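Trelteck OR Workflow Module
For robot-assisted operating rooms

The Workflow Module connects the surgeon console, the instrument carts and the sterile processing log in one schedule. It does not control the instruments. It records which instruments are mounted, how many uses each one has left, and what the next step on the case card calls for, and it shows this to the staff at the table and in the supply room.

Most departments buy it after their second robot, when paper cards stop keeping up. At Wurkulow Surgical Center the module went live in July across all rooms. Turnover between cases dropped by 20 percent over the first 100 cases, with the same staff on the roster. 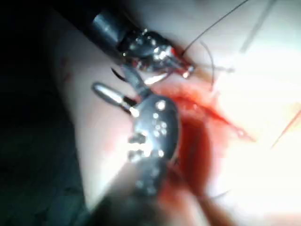
Staff roles change more than the room does. With the surgeon seated at the console, the scrub nurse has less passing by hand and more tracking to do. During a suturing step, with two instrument tips close together over the tissue and dark thread running from the upper jaws, the bedside team follows the work on a monitor and reads the card next to it. The module puts both on one display -- the live view on the left, the card on the right -- and advances the card by foot pedal. Needle and suture entries are made by the circulating nurse and confirmed by the scrub nurse. The module will not close a case with an unconfirmed entry.

"I used to walk to the supply room several times a case," says Tyyne Honkanen, circulating nurse at Wurkulow. "Now I stay put, but I do more data entry. It took me a few weeks to like it."

Specifications
Display: 30 inch, wall or boom mount
Card library: 53 templates, editable
Input: foot pedal, touch panel, barcode reader
Network: wired only
Backup power: 20 minutes

Training
Two sessions per shift team, on site. Supply room staff attend the second one. Plan to run paper cards in parallel for the first two weeks.

Not included
Boom arms, cabling beyond the room, and links to Stirwood inventory software, sold separately. Sites using Keskinen carts need the adapter plate.

Quotes and site surveys: Martim Carvalho, Trelteck sales engineering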